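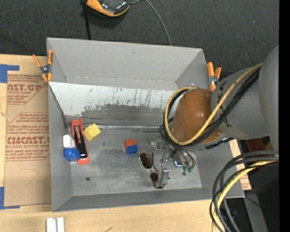
The open day at Promico ran from late morning until 4 p.m., and I spent nearly all of it at the bin picking station. I had read the session list beforehand and planned to split my time between that and the conveyor sorting talk down the hall. The conveyor talk was full, so this post is about picking.

Some background on why I went. At my day job we run a small kitting line, and the step we have never automated is the first one: mixed parts arrive in a tote and a person takes them out. Every vendor has a slide about this problem. Very few will put an arm over a bin of unrelated objects in front of visitors and let it work through them for an afternoon with the cycle log on a screen beside it.

The project is called Trerier. It is a research setup and not a product, and it was presented that way. The room was a workshop, with an arm reaching over one wall of a gray bin with sloped sides, clamps on the rim, and cables looped along the link. I was glad to see it in that state. A finished cell behind polycarbonate tells you what the marketing group wants you to know. A cell with the hoses on the outside tells you which parts get changed often.

The bin

Most of the questions from visitors were about the gripper. Mine were about the bin, which I think is the more interesting half of the design.

A flat-bottomed tote with vertical walls is the worst case for a finger gripper. Anything that comes to rest against the wall leaves no room for the outer finger, and anything in a corner is lost on two sides. Trerier uses a worn white ramp along the far wall, meeting the flat floor at a taped seam. The presenter explained that the ramp is there to send objects back toward the middle when they are dropped or pushed. It is passive and it costs almost nothing.

It does not solve the side walls. Objects can still bunch up on the left side of the floor, and a bunch is harder than a single item because the fingers need a gap to enter. I asked whether they had considered a second ramp. They had, and rejected it because the usable floor got too small for longer items. I would have liked to see numbers on that. There were none in the handout.

The objects

The mix was deliberately inconvenient. There was a long red and black hand tool, a yellow block, a small white block, a glossy blue rounded thing, a cube in orange-red and blue, and a pair of sunglasses with thin metallic frames.

The blocks are the easy part. A small cube has parallel faces, and if the wrist angle is close enough the fingers will square it up as they close. The hand tool is long, so the question is where along its length to grip. Take it too near one end and it rotates on the way up.

The sunglasses are the item I would have left out if I were trying to impress anyone. Thin frames give the depth estimate very little to work with, the lenses can return almost anything depending on the lighting, and a temple arm sticks out to catch on whatever is next to it. There is also the matter of force. A closing pressure that holds a hand tool will bend a wire frame. I asked how the grip force was chosen and was told it is a single setting for all objects at present, with a per-object setting planned. That is a significant limitation and I appreciated the direct answer.

The numbers

The log for the day's main run showed 540 attempts. I would have copied down the success column, but the display grouped missed grasps with motion timeouts, and those are different failures with different fixes. A missed grasp is a perception or contact problem. A timeout is a planning problem. I would not compare this log with anybody else's until the two are separated.

The talk that went with the station lasted 40 minutes and covered three topics: calibration, grasp selection, and recovery. Calibration got most of the time, which matches my experience of where the hours go. The camera sits in a fixed position over the workspace, so the transform between camera and arm is measured once and then checked. They check it every morning by touching the tool tip to known points. The bin itself is located by the clamps, and if somebody bumps it, the wall positions in the collision model are wrong until it is measured again. I asked how far it could shift before this mattered. The answer was 2 millimeters.

Grasp selection runs on software they call Manalo. It scores candidate grasps from a single view and takes the best one that the arm can reach without touching a wall. Reach is a real constraint here. With the arm coming in from one side, the far side of the bin requires more extension, and the gripper body has to clear whatever lies between. The gripper is not small. With its brackets, linkages and tubes it takes up a good deal of room above the fingers, and I suspect the height of the bin walls rules out more grasps than the software does. A shallower bin would be the first thing I changed.

Recovery was the shortest section. After 2 failed attempts on the same object, the system picks a different target and comes back later. If nothing scores above the threshold, it makes a low sweeping push across the floor to break up the pile and takes a new image. The push is scripted and takes no account of what it is pushing. In a bin with sunglasses in it I would want to revisit that.

Cable routing

A short note, as I have been burned by this at work. The yellow line and the black bundle run together around the outside of the cover on the arm and up along the link in a large loop. A generous loop is right for wrist rotation, since a tight one will fatigue at the bend. The cost is snag risk near the bin wall and the clamps. They limit the last joint in software to avoid winding the bundle, and the planner knows the limit, but it does not know where the cable is. Few planners do. Our own line has a sleeve and a spring return, and we still replace the cable more often than I would like.

What I am taking back

I am going to mock up a ramp for one of our totes this month out of scrap sheet and tape. It needs no arm, and I can find out with a handful of parts how many end up against the wall with and without it.

I also picked up a data sheet for the Jastametti force sensor that was on a side table. It fits our flange pattern with an adapter. Price was not listed. I have written to ask, and will add it to this post when I hear back.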